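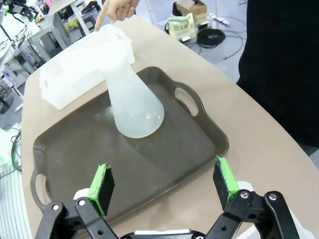

Fingertip pads should be changed on hours run and never on appearance, one reader wrote in after the Kostgate notes went up in May, adding that a pad can look fine and still let a smooth plastic part creep in the grip. The reader asked what interval Greltell works to on the two-arm cell and whether the cameras are recalibrated each time.

The answer to the second question is no. The answer to the first takes longer, and most of the afternoon session at Kostgate went to it.

Greltell runs the cell under the name Hullon. It is a bench-height handling station: two arms, one parallel gripper on each, a table between them, and light plastic labware as the test load. The demonstration task is to move flasks between a tray and the baskets beside it. Vessels are run empty. Visitors were told that wet work is planned, but no date was given.

Setup at the start of a shift

The arms are brought to a park position and the drives left enabled until the joints reach their normal running temperature. Greltell used to skip this step and saw the taught positions drift over the first part of the morning. Both grippers are then closed on a gauge block and the reported opening is compared with the block. An offset is written to the log even when it is zero.

The table comes next. Tray and baskets are put out by hand and then checked against a stored overhead view. There are no locating pins. The operator nudges each item until it matches, then runs the arms empty through one full cycle at reduced speed. We watched this done and it took less time than the warm-up. I asked about pins and was told they had been tried on an earlier table. They gave good repeatability, but the tray rim rode up on them if it was set down carelessly, and the arm then approached a tray that was high at one end.

Pads

The pads are green, bought in strip from Bouzid and cut on site with a simple die. The working interval is 2000 grip cycles. At that count both pads on the gripper come off together, whatever their condition. Replacing a single pad was tried and dropped; the newer one grips harder and the part rotates toward it as the fingers close.

The procedure as shown to us: park the arm, lock out, support the finger from behind, peel the old pad, wipe the face with solvent, let it dry, bond the new pad, clamp. The finger linkage bolts are checked for torque at the same stop. The gauge block check is repeated before the arm goes back to work. The camera calibration is left alone unless the finger has been taken off its linkage.

Cycle counting is done in software and was reset by mistake at least once this year, so a paper sheet is now kept at the cell as well.

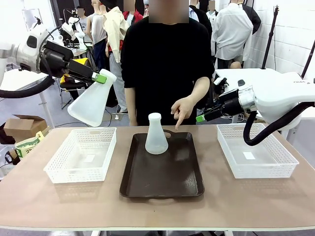

Neck grips are the hard case for this cell. A flask held by its body sits against a broad area of pad and tolerates some error in approach. Held by the neck it has a short line of contact, and the weight of the base acts at a distance from it. On the left arm the flask was carried by the neck, tilted almost upside down, with the base hanging out past the fingers. Any loss of friction shows up first in that attitude as a slow swing of the base, and the operators use it as an informal pad test between changes. If the base moves when the wrist stops, the pads are changed early and the count is noted.

The closing force was raised in steps to see whether the interval could be extended. It could, slightly, but the necks began to take a visible set and the setting was put back. The interval quoted above applies to the lower force.

Cables

Each arm carries its gripper cable in an external hose with a hanging loop. Loop length is the item most often adjusted. Too short and the hose pulls on the wrist at full extension; too long and it can catch a basket when the arm works low. Greltell measures the drop with the arm parked and keeps it at 198 mm on the left side. The right side is set by eye, and no figure was available.

The log showed one stoppage from a hose clamp that had slipped. It was found when the wrist reported a torque it should not have had in free air. The clamp was replaced with a wider one and the other arm was changed to match.

Open points

We did not see a pad change carried through to the end, as the adhesive needs to stand overnight. Greltell has agreed to send the log sheets for the next two changes. The reader's point about creep with smooth plastic will be put to Bouzid, along with a request for hardness data on the current strip.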